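## Setting a place at the table

I do this part in the same order every time, and I'd suggest you do too.

1. Wipe the tabletop and let it dry. Old scratches won't matter.
2. Lay the placemat toward the back, so there's room in front for bottles.
3. Put the square plate on top. Mine's the cream one with the flowers, from the Thammasiri set (item 306 if you're reordering).
4. Unscrew the bottle and set the red cap down on the bare table, well away from the mat.

**Note:** I like the patterned bands of the mat showing on both sides – skip this if your plate is bigger.

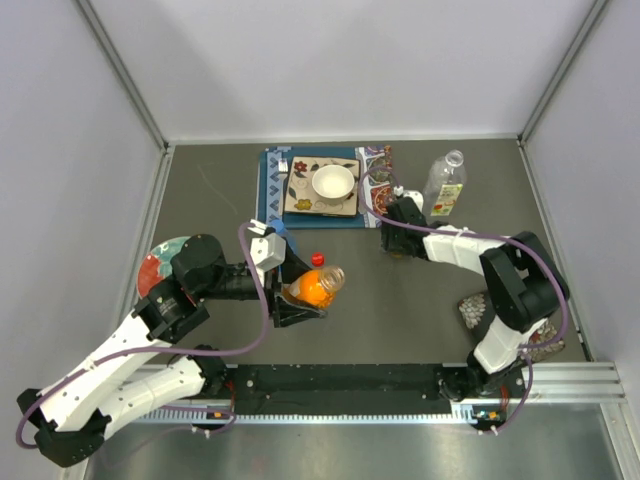
5. Put the cap back on before you move the plate. I've forgotten more than once, and the Bendex mats don't forgive orange stains!

**Caution:** don't soak the mat. Cold water, a little dish soap, 17 minutes flat on a towel – then turn it over.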